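Camow Small Claims Pack, reviewed

Walwood has been selling guides to the county court for years, mostly thin paperbacks with a gavel on the front. The Camow pack is their attempt at something grander: a ring binder, a set of blank forms, a year's login to a website and a promise on the lid that you can "take your case to court without a solicitor". It costs 130 pounds. I was doubtful before I opened it and I'm only slightly less so now.

My own claim was for 1,275 pounds, a deposit that a letting agent had decided to keep. The sum matters, as the pack is pitched at people with small disputes, and 130 pounds is a fair bite out of a small dispute. You will still pay the court fee on top. The lid is silent on that and the binder only gets to it in section 9.

Credit where it's due, the chapter on the letter before claim is good. It is short, it tells you to put in dates and leave out insults, and the sample letter reads as though a grown-up wrote it. The page on keeping a bundle of evidence in order is sound too, though I'd have liked a larger font.

The trouble starts with the defence. Camow gives it 2 pages, and both assume the other side will either pay up or say nothing. Mine sent eleven paragraphs and a counterclaim for carpet cleaning. The website was no help - it sent me back to the binder. I rang the helpline and was told they could not discuss individual cases, so I'm not sure what it is for.

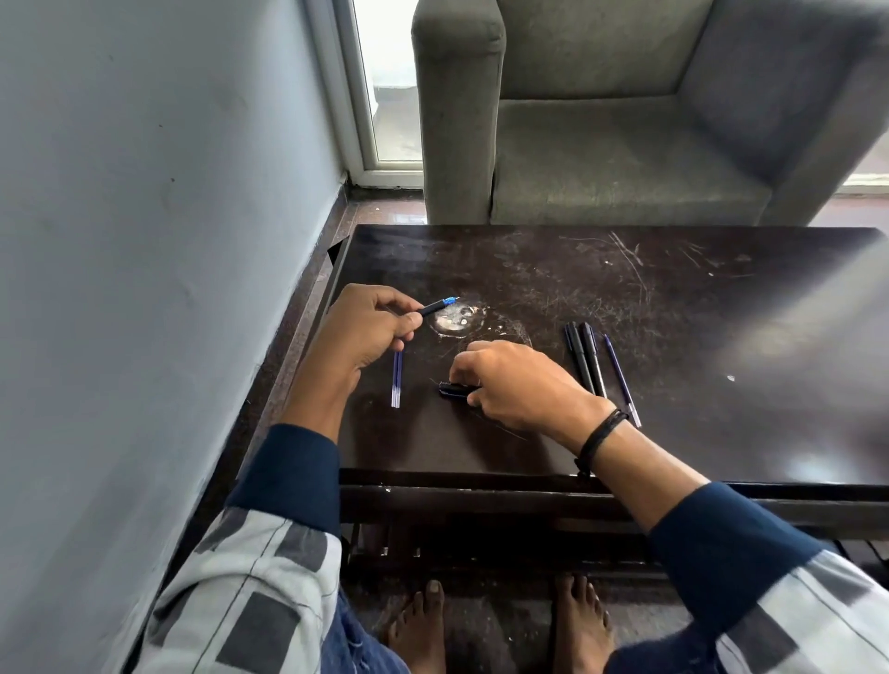 Then there is mediation, which gets one cheerful paragraph and a stock phrase about common ground. A friend, Lwazi Radebe, lent me the older Prutier handbook, which is ugly and has no website at all, and its mediation chapter was far more use. It suggests working out your lowest figure before the phone call and writing it down. Camow could have found room for that by dropping the glossary, where "claimant" is explained twice.

The forms themselves are the same ones you can print at home. They are on nicer paper.

If you have never written a formal letter in your life and the binder would steady your nerves, wait until Walwood discounts it, as they did last October. Otherwise borrow a handbook from the library and put the money towards the court fee. I've passed my copy on, minus the login, which is tied to my email address and can't be transferred.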